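Dornavitz two-arm kit, worth it for a small shop?

Started by kubicek_o
Forum: Benchtop automation / Buying advice

kubicek_o
Has anyone here paid for the Dornavitz bimanual kit? I'm at the point where I need to pick something for our packing bench and the sales page is doing its best to make me distrust it. Everything is "effortless" and "out of the box." The lease is 800 a month, and the sorting package is extra. I asked for a list of what that package can sort and got a brochure back.
We do small mixed parts, lots of odd shapes, nothing heavy. I don't need it fast. I need it to not call me over every ten minutes.
— Otakar

dagdag_bench
We had the trial in August. The arms are fine. Solid, quiet, easy to stop by hand. My complaint is the word "sorting." What you get is a pick-and-place routine that you teach by showing it what goes where, and it's only as good as the showing. Nobody at Dornavitz would put a success rate in writing for me. Ask them for one and watch how long the reply takes.

ginard_tools
I'd push back a bit on Charito. No vendor is going to quote you a rate for parts they haven't seen. The other quote we got, from Stunthorpe, had a number in it, and the number came with so many conditions that it was useless.

dagdag_bench
A number with conditions is still more than I got.

analyn_m
I've got the kit on my table now, 2 weeks in, so here's where I am. I'm using foam letters as stand-ins for parts. They're light, they come in awkward shapes, and I don't care if one gets squashed. Brown paper on the table, colored plates to sort onto, loose letters in the middle where both arms can get at them.

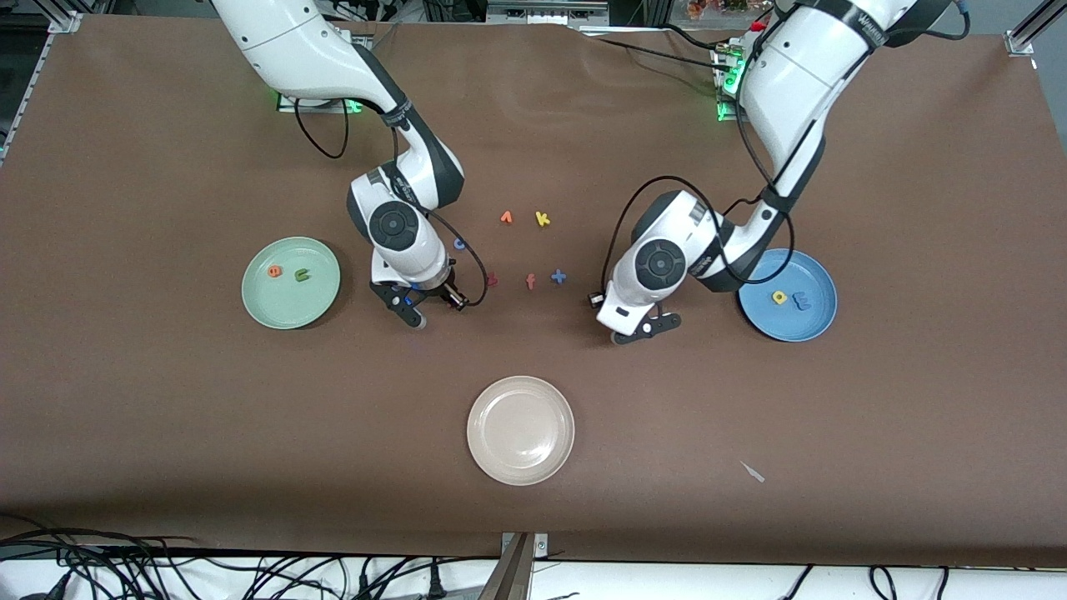
Gerardo Lumbao here. Foam letters are the friendliest thing you could possibly hand a gripper. They squish, so a sloppy grab still counts as a grab. Try a steel bracket or a shrink-wrapped box and then tell us how the two fingers do. I'm not saying the kit is bad, I'm saying this test can't tell you.

analyn_m
Sure, and I have brackets coming. But flat foam is harder than you're making it sound. It lies low on the table, so the fingertips have to come down almost to the paper, and if the height is a little off you pinch air or drag the paper along. The paper is a weak point too. It ripples, and I'd like something stiffer under there before I blame the software for anything.

kubicek_o
Analyn, what about the wiring? Every bench photo I've seen of this class of arm has cable hanging off the wrist.

analyn_m
Yours will too. The cables run down the outside of the arms and hang in loops. I haven't snagged one yet but I think about it every time both arms go for the middle. For the money I expected something neater.

dagdag_bench
Ours snagged. Support told us to "manage slack." Thanks, very helpful.

maricel_p
Can I ask the boring question? What does a second arm buy you here? If the job is moving one thing to one plate, a single arm with decent reach does it, and you have half as many things to calibrate. Dizon rents single arms for a lot less. I keep seeing people pay for two because two looks impressive in the demo.

ginard_tools
Handing a part across, or holding a bag open while the other arm drops something in. You can't do that with one.

maricel_p
Fair, but is Otakar doing that?

kubicek_o
The bags, yes. The sorting, no. So Maricel may have just saved me some money on half of this.

G_Lumbao
Get the trial, bring your own parts, and don't let their tech set up the table. That last part matters. Ours spent the whole morning moving things to where the arm liked them.

analyn_m
Agreed on that. I'll post again after the brackets, whichever way it goes.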